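**Week 3: buying used, and what the reviews are good for**

Right, I promised on Wednesday I'd type this up, so here are my notes more or less as I said them (minus the bit where I went on about my old Drodley and its heater).

Owner reviews first. I love them, I read far too many, and you should read them for the moans. A five-star rating tells you somebody likes their car. A three-star one with a long grumble about the gearbox tells you what to listen for on the test drive. When the same fault turns up in review after review, write it down and take it with you!

Next, the papers. Check the service stamps against the mileage. Our practice car, the Alik estate, has a gap of 2 years in its book, and I want you all to find it yourselves next week.

**Test drive**

- Ask for a cold start. Put your hand on the bonnet before the seller turns the key.
- Radio off, windows down for the first bit, then up.
- Brake firmly from 30 on an empty road. Does it pull to one side?
- Full lock both ways in a car park, slowly, and listen for clicking.

Go somewhere you can get up to a proper speed too, if the limit allows. Plenty of wheel wobbles only show up on a fast road, and a lap round the estate won't find them.

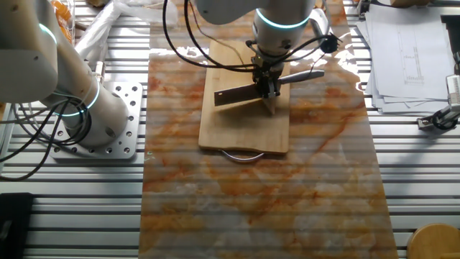
Now, money. The Plesetti hatchback we looked at in class was up for £2435, and several of you said you'd pay it on the spot. Would you, with two tyres near the limit and the cambelt due? Price up the work first, then make your offer, then stop talking (I'm dreadful at that last part).

For next time: pick one advert, read as many owner reviews of that model as you can stand, and bring me your list of faults to check. One side of paper is plenty. We'll be in the Kırmızıgül room again, and the session runs 90 minutes, so bring a drink.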